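4. Setting up the push planner

Okay, so your arm moves and the camera talks to Vaveck. Now we get to teach it to shove blocks around, which is the bit I like best!

1. Open Iso and load the table profile. I keep mine under "tabletop", but call it whatever you want.

2. Click Find Marker. Iso looks for the square black-and-white tag on the pegboard and works out where the table is from that. Leave the tag uncovered the whole time.

3. Set Tip Clearance to 12 mm. That's how high the tube rides over the wood between pushes.

4. Set Max Push to 40 mm. You can go longer later, but long pushes tend to spin the stars and the heart - they roll off the tip and end up facing somewhere odd.

Note: Blocks that touch each other often come back as one big blob. If you've got a bunch like the four in the back left corner, turn on Split By Color before you plan anything.

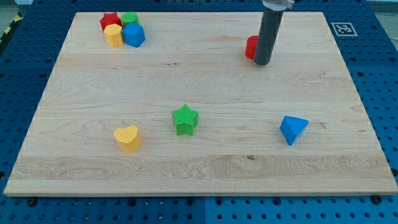 Manuela Palumbo wrote in to say that Split By Color did nothing for her until she restarted Kuo, and that two blocks of the same color pushed together still got merged even then.

She's right on both counts. Restart Kuo after you change that box, and for same-color pairs, tick Use Shape as well (it's a bit slower, but I leave it on).

5. Press Plan. You should get a list of pushes with a start point and an arrow for each one. Read through it before you press Run.

Caution: Keep your hands off the board while Run is lit. The planner only checks for blocks, so it has no idea your fingers are there.

6. If the tip stops short of a block, redo step 2 and plan again.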